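Pallell Residence Laundry Guide
Section 5: Setting Up and Using the Shared Laundry Room

2018-08-25
Prepared by Dalibor Šimek, Resident Services, Vanwood House

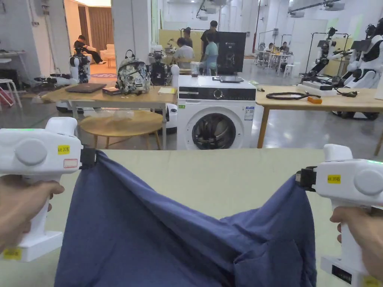
Figure 5. Front-loading washing machine and folding surface.

5.1 Before First Use

Residents must register for laundry access before using any machine. Registration is completed once and remains valid until the end of the tenancy.

1. Collect an Okora laundry card from the front office on the ground floor.
2. Sign the card register and enter your apartment number.
3. Load credit at the wall terminal beside the mail room. The terminal accepts bank cards only.
4. Hold the laundry card against the reader in Room 103 until the display shows your balance.

NOTE: Cards issued before March must be exchanged at the front office. Any remaining credit will be moved to the new card.

5.2 Preparing a Load

1. Empty all pockets and close zippers and hooks.
2. Sort items by color and by the temperature given on the care label.
3. Place small or delicate items in a mesh bag.
4. Load the drum loosely — a hand should fit between the laundry and the top of the drum.
5. Add detergent to the main compartment of the drawer. Use the amount stated on the package for soft water.

CAUTION: Do not wash items that have been in contact with gasoline, solvents or cooking oil. Residue may ignite in the dryer, even after a full wash.

5.3 Starting the Wash

1. Close the door firmly until it clicks.
2. Turn the dial to the required program. The normal cotton program lasts 70 minutes.
3. Hold the laundry card against the reader and enter the machine number.
4. Press Start. The door remains locked until the program has ended.

If the machine does not start, check that the door is closed and that the card carries enough credit. Fault code 13 indicates that the water supply is shut off. Leave the machine as it is and report the code to the front office.

5.4 After the Wash

1. Remove all laundry promptly, and check the rubber door seal for small items.
2. Wipe the seal and the detergent drawer with a dry cloth.
3. Leave the door slightly open.
4. Fold clean laundry on the table provided. Do not place wet items or detergent bottles on the table.

NOTE: Laundry left in a machine after the program has ended may be moved to the Mfaume shelf by the next resident. The residence does not accept liability for items left unattended.

Dryer instructions are given in Section 6.

Vanwood House Resident Services | Contact the front office | © 2018 Pallell Residences | Back to top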